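Search this site Search Search

Getting started with the Urka hand gripper kit: from the box to your first recorded task

I wrote this guide after setting up two Urka kits in our workshop in Stindorside. The manual in the box is short and it assumes that you already did this kind of work before. My colleague Nkrumah Osei had not, so we wrote down every point where he stopped and asked me something. Most of those points are below.

The kit is a pair of grippers which a person wears on the hands. You do the task yourself, the head camera records it, and the recordings are later used to teach a robot arm with the same jaws. You do not need to own the arm to use the kit. We bought the version without it.

What you need before you start

- The Urka kit, two grippers with straps and plates
- The head camera and its belt pack
- A table with free space on all sides where you stand
- A computer with the Frimpong recorder installed (we use version 4)
- Small objects for the tasks
- A cloth and a little tape

The recorder needs a lot of disk space. One afternoon of work gave us 307 clips, and my laptop was complaining before we finished. Please use an external drive if you have one.

Step 1. Charge and pair

Charge both grippers until the light stays on without blinking. Then switch on the right one first and wait for it in the Frimpong window. After this, switch on the left. If you switch on both together, the recorder can take the left for the right, and then you must unpair them and begin again. This happened to us two times on the first morning.

Write L and R on a piece of tape and put it inside the strap. The two grippers look very similar when they lie in the box.

Step 2. Fit the straps

The strap goes around the hand, behind the knuckles. It should be tight enough that the gripper does not turn when you close the jaws, but you should still be able to move your thumb freely. Nkrumah has big hands and he needed the last hole. Kwaku Baidoo, who helped us with the second kit, has the opposite problem and he put a strip of foam under the strap. After half an hour the foam was more comfortable for him than the bare strap, so I do the same now.

Wear a sleeve that stays at the wrist. A wide sleeve falls over the plate and the recorder loses the gripper until you pull it back.

Step 3. Check the plates

On top of each gripper there is a white plate with small dark marks. The software finds the gripper from these marks, so keep them clean. Wipe them with a dry cloth. I used alcohol once on a spare plate and the marks became gray — do not do it.

Open the "Plates" page in Frimpong and move each hand slowly from left to right. The number next to each hand must stay at 16 or higher. If it drops when you turn the wrist, change the angle of the head camera before you change anything else.

Step 4. Prepare the table

A plain table top is best. Glossy surfaces gave us bad results under the ceiling lamps. Scuffs and old marks do not matter, and in my opinion they even help a little when you compare clips later.

Put the larger object toward the back and the small one near your hands. Leave enough place between them that both grippers can pass. Before recording, sit or stand in the position you will keep, and reach to the far edge once. If your shoulders lift, the table is too far away.

Step 5. Learn to pinch

Spend ten minutes without recording. The jaws close more slowly than fingers, and everybody closes them too early in the beginning. Start with something soft. A hard object jumps away when you catch it badly, and a soft one forgives you.

Take the object by its edge, with the jaws almost flat to the table. Lift it a little, wait, and put it down. Repeat with the other hand.

Step 6. Record a short task

Our first task was to take a soft oval pad and place it in a wire rack. Begin each clip with both hands resting near the front edge, then press the button on the belt pack and wait for the beep. Keep the free gripper in view also when it has nothing to do. A clip where one hand disappears is usually rejected by the checker.

Hold the pad at its border, where it is easier for the jaws, and turn it only after you have lifted it from the table.
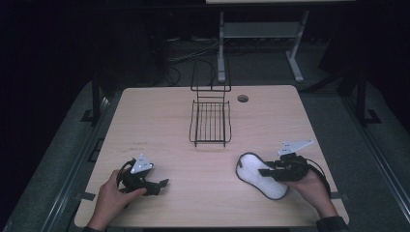 Step 7. Review and export

Look at the first 3 clips at full speed before you make more of them. Check that both plates have a green outline for the whole clip. Then choose Export, select the Kirnmont format, and give the folder a name without spaces. With spaces the export stops in the middle and shows no message.

Is the kit worth buying?

For us, yes. The grippers are light, the straps are simple, and a new person can make useful clips on the same day. I am less happy with the belt pack, which becomes warm, and with the pairing. The support answered my questions within a day in October, but they could not say when the pairing will be repaired.

If you only want to try a few tasks, ask Urka for the rental. The deposit is high — you get it back when the plates return without scratches.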